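Grocery Packers, Part-Time, Limine Pantry

Flullach runs the Limine Pantry, a grocery packing room in Satby that fills dry food orders for households in town. We are hiring part-time packers for the spring.

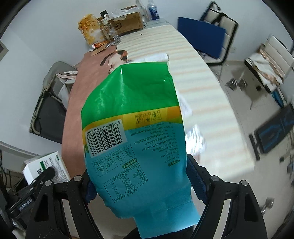 What the work involves

Orders are packed at a long table. You read the order slip, bring the rice, noodles, cooking oil and canned goods from the shelves, and check them off before they go into the carton. Rice goes in first. Bags with a split seam are set aside for the shift lead. Some of our stock is labeled only in Chinese. You do not need to read it, as every shelf has an English card with the product name and the barcode number.

We pack 3,000 orders a month.

Hours and pay

Shifts are 3 hours, mornings or late afternoons. You would work at least 2 shifts a week. Pay is hourly and the rate is confirmed at interview. Training is paid.

What we ask for

Able to lift full cartons and stand for a whole shift
Comfortable matching long numbers on a label to a list
Closed shoes, hair tied back
No packing experience needed

How to apply

We have 8 openings. Pick up a form at the Flullach front desk on Esquivel Street, or ask for one to be mailed to you. Forms are due back by the end of January. Please write on the form which shifts you can work.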